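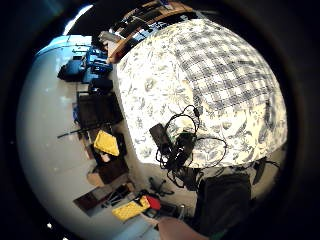
gulowfan
Pricing up kit for recording chores in people's homes, and the Duvorer quote came back Monday: 1178 for three handheld grippers, adapters included. Cases are extra — 120 for the set. Is that mad or normal?

yesenia_s
Normal-ish. I'd skip their cases though, any hard case with foam does the job. Put the money into spare power adapters, you'll be forever short of those.

Chrysikopoulos
Disagree, sorry. We went cheap on cases and paid 342 for repairs by November. Buy the proper ones!

yesenia_s
Were yours going on the bus every day? Ours mostly live in one bedroom, bit different.

Chrysikopoulos
Car boot, but fair point.

gulowfan
Ours would be moving house to house, so cases it is I think. Anyone tried Zandard for the adapters?

restrepo_c
Yes, fine, slow delivery. Order early and label the cables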